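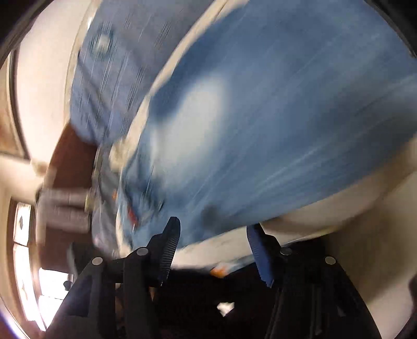

Twill is my favorite weave to teach, and I'm so glad we've reached it! In plain weave each weft thread goes over one, under one, all the way across. In twill it goes over two or more, and every row steps sideways by one thread, so you get a diagonal rib running up the cloth. Denim is the twill everybody knows, with a colored warp and an undyed weft, and that's why the back comes out so much paler than the front. Chambray has the same kind of yarns but in plain weave (no rib at all), and from a few steps away a faded blue like the one on the garment in the photo could pass for either. So get up close, turn back a hem and look for the diagonal.

Words for this week: warp, weft, float, wale, selvage. A float is the stretch of yarn that passes over several others, and longer floats mean softer drape but more snagging.

At the loom: thread 4 shafts in straight draw (1, 2, 3, 4, repeat) and weave 16 rows of 2/2 twill. Then reverse the treadling and watch the line turn around. It's a lovely moment!

Reading: Lahlou handout, twill section. Bring one scrap of cloth from home, and a magnifier if you have one. Questions to Lurdes Vieira before lab.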